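A Place for Everything, Marked in Blue

Anqi Feng has run the sorting room at Rurley for 11 years, and in all that time she has never found a better friend than a roll of blue painter's tape. She lays it by hand, without a ruler (a ruler, she told me over a very good cup of tea, takes all the pleasure out of it), and where two strips meet she simply lets them overlap.
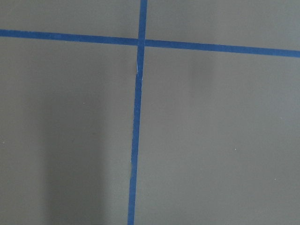
Blue tape crossing on a grey surface.

Her old colleague Xiaoyan Pan prefers to divide a whole table into boxes, one for each sort of button, and comes in every Saturday to argue for smaller ones. 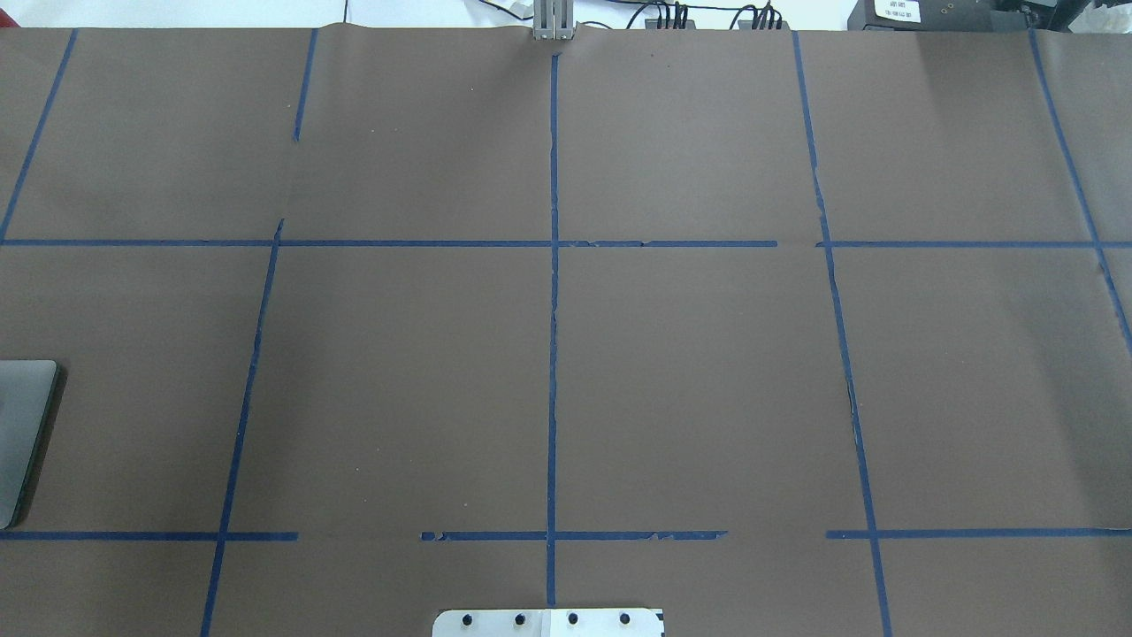
Once the lines are down, the tins come out, and the two of them will happily sort until teatime, chatting all the while.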